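Speaker notes, shared workshop night, Aug 20, 2026
Talk: Two grippers and a laundry pile

Slide 1. Say hi, say thanks to Cornholm for the room and the loud projector. Ask who has built a gripper before. Wait for hands. Ask who has folded a T-shirt today (fewer hands, always).

Slide 2. What we're making. Ulloma is our hand-held gripper, printed on the workshop machines and screwed together at the bench. You hold one in each hand, you do the chore, and the recordings teach an arm to do it later. I love this part so much! No arm needed to get started. Mention that the second one took a weekend and the first one took most of January.

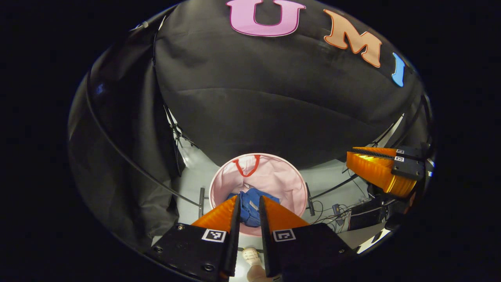 Slide 3. The fingers. Pass the spare one around NOW, before I start talking, or I'll forget. Soft pad on a stiff plate, and when you press the middle, the tip curls toward you. Let people squeeze it. We went through 7 versions of the pad. Too stiff and it skates off cotton, too floppy and it folds up under a wet towel. Drirnidus is the name of the version we kept, please don't ask how it got it.

Slide 4. Numbers. 1,204 recorded grabs so far. Read that out slowly, I'm proud of it. Many of them are bad grabs and we kept those too, in their own folder.
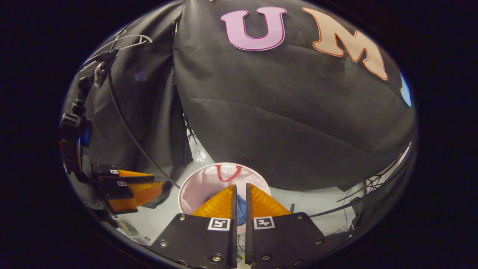 Slide 5. Cloth is hard, and that's why it's fun. A block stays a block when you pick it up, but a shirt is a new shape every time you touch it. Our software, Tangen, has to work out where the fingers are before it can learn anything about the cloth, so each one carries a printed square marker near its pad. Point at the black-and-white squares. If glare hits one, Tangen loses it and the whole grab is junk. Check your lights first! We lost an evening to this.

Slide 6. What's next. Two hands on one towel, corner to corner. Then socks, if we're brave. Files go on the shared drive tonight, including the ugly brackets.

Questions. If it's quiet, bring up screws versus glue. That always gets people going. Get the spare finger back before the break.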